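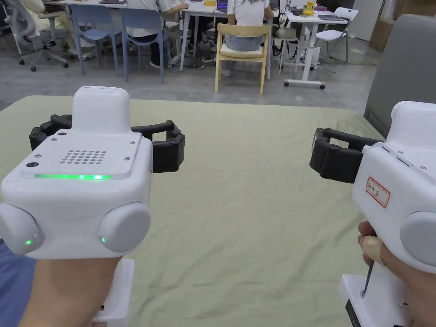
Folding

6 min read

The job ad said "textile specialist," and I had worked four years in the stockroom of a sweater outlet, so I felt I could say so with a straight face. At the interview they asked whether I was patient. I said yes. They asked whether I was left- or right-handed, and when I said right, the woman wrote it down as if it were a pity.

What the company wanted was people to fold T-shirts without touching them. You held a gripper in each hand, by the handle, and you squeezed, and the black jaws did the touching for you. When the lights were green you folded. When you had folded, you shook the shirt out and folded it again. Somewhere in the building a machine called Clasance was learning from this, the way a child learns table manners by watching an uncle.

My first shirt took me 11 minutes. My mother, who raised three of us, could do one in the air while talking on the phone.

"Don't fight the sleeve," said the man who trained me. He had come from the packing line at Prustau, where he folded dress shirts around cardboard until the line got a machine of its own. He held no grudge. He said the machine had been very bad at collars and he thought of it sometimes.

By the end of the second week I could get both shoulders pinched on the first try. I was proud of this, and there was no one outside work I could explain it to. At home I picked up a dish towel and felt my fingers close wrong, all four together against the thumb, like a lobster's. My sister said I had started passing the salt strangely.

The rest of the office sat at their laptops a few steps away and never looked up. They were kind people. They had a channel where they posted our numbers every evening, and if your numbers were good someone put a small cartoon sock beside your name. I had eleven socks by spring. The man from Prustau had more, and pretended he hadn't noticed.

The target was 500 good folds a week for the two of us. A good fold was one that a person at a laptop had looked at and called good. The bad ones were kept too, under a different name, so that Clasance would know what shame looked like. I once asked if I could see my bad ones. They showed me a few. In every one of them my hands looked very sure of themselves.
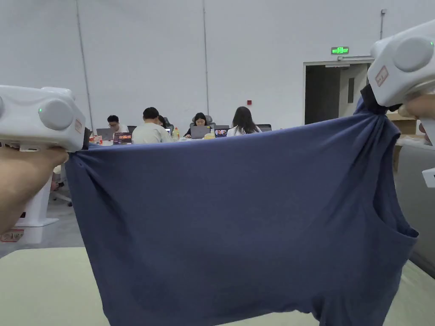
Lonthorpe, December

They moved us to the Lonthorpe building the winter before the demonstration, and the word "customer" began to come up at lunch. The customer was Parry, a laundry that did uniforms for hotels and two hospitals. Parry had 25 people on its folding tables. I knew this because one of them was my aunt.

I hadn't told her what I did. I had told her I was in textiles, and she had said, "At last, someone with sense." She had stood at the same table at Parry for so long that the floor there had a dip, and when they replaced the floor she complained until they gave her a mat.

She called me one night to say that some people had been in with a tape measure.

"Measuring what?" I said.

"My table. One of them asked how I do a shirt. I said, how do you mean, how. He asked me to do it slowly." She thought about this. "I couldn't. I did it slowly and it came out like a diaper."

I said that was interesting.

"You've gone quiet," said my aunt.

So I told her. I told her about the grippers and the green lights and the socks. She listened to all of it, and then she asked what I did with the bottom hem, and I explained that I brought it up to the shoulders and let the middle fall where it liked.

"Where it *likes*?" she said.

I have been yelled at in several jobs and it was never once about anything that mattered so much to the person yelling. She made me get a shirt out of the drawer while she was still on the phone. You smooth away from yourself, she said. You smooth before, not after. Who taught you to do it after? I said a man from dress shirts, and she made a noise.

The next morning I smoothed before. It added 8 seconds to every fold and I lost a sock. The man from Prustau watched for a while without saying anything, and by noon he was doing it too.
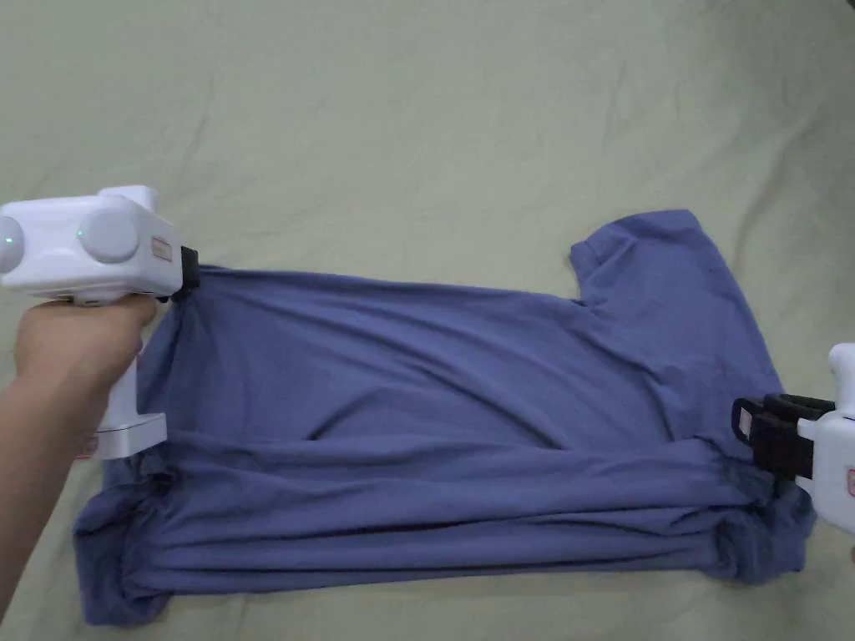 The Demonstration

Clasance folded its shirt at three in the afternoon, in front of the people from Parry, who had kept their coats on. It took hold of the shoulders. It laid the shirt down, and then it stopped, and one of the engineers shut his eyes.

Then it smoothed the cloth, away from itself, twice, and went on to the hem.

"Why does it do that?" asked the man with the tape measure. The engineers conferred. One of them said it was an emergent behavior.

My aunt had been brought along as an expert. She walked up to the table and inspected the fold, front and back. She undid it and did it again in the time it takes to say so, and put hers down beside the other.

"It's slow," she told the room. Then she found me by the wall. "But it's been properly brought up."

Parry bought two. They put them on pillowcases, and my aunt was given a vest and the title of supervisor, and a dollar more an hour, and a tablet she keeps under the mat. Four of the women on the far tables were let go in the new year. She says their names when she tells the story, and she looks at me while she says them.

I'm on towels now. They want bath sheets by summer.

Contact the editors | © The contributors, all rights reserved | Back to top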